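Sorting table opens at Naltcombe library

A sorting table for children under six has opened in the side room of Naltcombe library, and families can drop in to use it without booking.

The table is the work of Felista Rotich, who runs the library's under-fives sessions, and Donal Ó Riain, a retired infant teacher from Hunard. It began as a box of bits and pieces that Ms Rotich brought out at the end of story time in February. Parents asked if it could be left out for longer, and the library agreed to give it a permanent spot.

Children are asked to decide what belongs with what. The things on the table are changed every week and are a mixture of play food and ordinary items from the house or the office. Each basket has a handwritten label, so that older children can have a go at reading the word before they choose a basket.

"We don't tell them the rule," Ms Rotich said. "One child will put all the food together and the next will go by colour. We had a little boy who put everything that rolls in one basket and everything that doesn't in the other, and he was very firm about it."

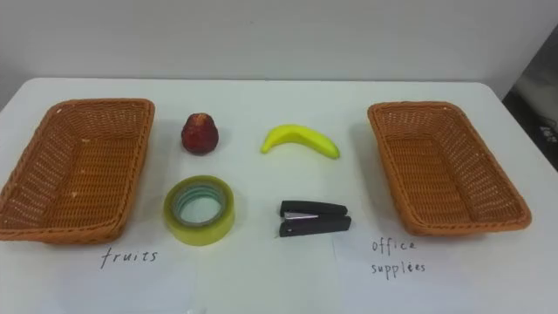 Mr Ó Riain said he had used much the same activity in his classroom for years. He prefers to put out only a few things at a time, as younger children tend to tip a full box on the floor and lose interest. He also likes to mix toys with things that are not toys.

"A banana and an apple is easy," he said. "Put a roll of sticky tape next to them and they have to stop and think. Then they want to talk to you about it."

The baskets came from Győri, the homeware shop on the high street, which let the library have them at cost. The rest of the money was a grant of £1597 from the Bomivum fund, which supports small projects for families in the area. As well as the sorting table, the grant has paid for new floor cushions, a low bookcase and a repair to the side room door - it had been sticking since the winter.

The library has also put together two take-home bags with a smaller version of the activity. They can be borrowed for a week on an ordinary library card. Both were out on loan at the time of writing, but names can be added to the waiting list at the front desk.

The side room is open during normal library hours except on Thursday mornings, when it is used by the knitting group. Children must have an adult with them, and very small items are kept in a cupboard and only brought out on request. Pushchairs should be left in the entrance hall and not in the corridor, which is a fire exit.

Ms Rotich would be glad of donations of play food in good condition, vegetables especially. Clean, unbroken items can be handed in at the desk. The library cannot take soft toys or anything that needs batteries.

A session for childminders is planned for the autumn and the date will be put up on the library noticeboard.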